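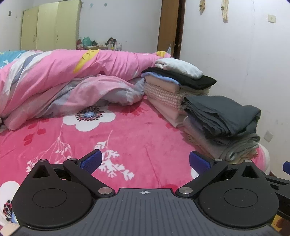 Handout 2: Accommodation and the Length of Stay

Print this page
E-mail this page

Module: Introduction to Visitor Destinations
Module leader: Noemí Valdovinos
Seminar tutor: Stepan Boiko

Purpose of the handout

These notes accompany the second lecture of the September block. They should be read before the seminar, together with the map of Drellero issued in the first week. Students who missed the opening lecture are advised to read Handout 1 beforehand, as the terms "day visitor" and "staying visitor" are used below without further definition.

1. Why the overnight stay matters

A destination that is visited only by day earns most of its income from parking, meals and small purchases. Once a visitor decides to stay the night, the pattern of spending changes. An evening meal is added, then breakfast, and often a second attraction that would not have fitted into a single afternoon. For this reason many towns give more weight to the number of nights sold than to the number of people who pass through.

The two measures can move in opposite directions. A town may receive fewer visitors than in the previous season and still sell more nights, provided that those who come remain longer. Students should take care to state which measure they are using in written work.

2. The case of Drellero

Drellero is a small harbour town on the Sirura estuary. It has 182 guest rooms, divided between one hotel, a number of guest houses and private homes that let rooms in the summer. The old quarter lies on the north bank and can be crossed on foot without difficulty. The beach is on the south bank and is reached by ferry or by the road bridge at Bednárik.

For many years the town was treated as a stop on the coastal road. Coaches arrived at eleven in the morning and left at three. The shops near the quay did well from this arrangement, while the guest houses further up the hill saw very little of it.

The last ferry from the south bank formerly left at six in the evening. Visitors who wished to dine in the old quarter after a day on the beach had either to return early or to drive round by the bridge. When the timetable was extended, the restaurants on the north bank began to open on more evenings, and several guest houses lengthened their season.

Hermenegildo Ledesma, in the reading for this week, argues that the ferry was the deciding factor. Yatziri Arellano gives more weight to the restoration of the covered market, which took place over the same period. Both accounts are set reading and will be discussed in the seminar.

3. Types of accommodation

Hotels. These offer the greatest number of rooms under one roof and are able to accept groups. Their costs are high in the quiet months, and they are often the first to press for events outside the main season.

Guest houses. These are usually run by the owner. They depend heavily on returning guests, and their prices change little from year to year.

Private rooms. These are let for part of the year only. They allow a town to take in more visitors in August without new building, but they are difficult to count and may be withdrawn at short notice.

Self-catering flats. These encourage longer stays. Guests tend to spend more in food shops and less in restaurants.

4. Terms to be learnt

Bed night: one person staying for one night.
Occupancy: the share of available rooms that are sold.
Shoulder season: the weeks on either side of the busiest period.
Carrying capacity: the number of visitors a place can receive before residents or surroundings begin to suffer.

5. Preparation for the seminar

Read the chapters by Ledesma and Arellano. Prepare a note of no more than 300 words on one of the following.

(a) The effect of transport timetables on evening trade in Drellero.
(b) The advantages and drawbacks of private rooms for a town of this size.
(c) The position of Nata, the village upstream, which has no accommodation of its own.

Notes should be handed to Stepan Boiko at the start of the seminar. Requests for an extension must be made in writing to Macario Ventura at the department office, which closes at 3 p.m.

Print this page
E-mail this page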